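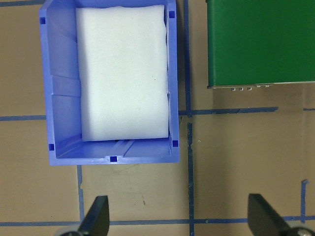

The Grokach Bench Cell is sold as a complete station for picking and packing small goods, and most buyers budget for the arm and forget the rest. Plan for three lines: the arm with gripper, the work surface, and the parts you will handle on it. The surface can be cheap. Blue tape on a tan top is enough to mark where a bin goes, and a molded plastic bin with a white foam block inside makes a reasonable first item to set up with. Spend the savings on spare fingers.

What is included
Arm, controller and power supply
Two-finger gripper, black fingers fitted
Wrist camera and cable
Mounting plate for benches up to 60 mm thick

What to budget separately
Bench or table
Bins, foam and tape
Spare finger set, 2 per pack
Gideo software seat, billed yearly

Set aside $2000 for the separate items in the first year. Sites running a second shift should order another finger set with the cell.

Lead time and installation
Orders placed before the end of May ship from the Brosmont warehouse. Installation takes 2 days on site, and the bench must be in place and level before we arrive. Mwaipopo handles service contracts and can quote for one cell or several. Ask for the quote before you sign the purchase order, as the contract starts on the day of installation.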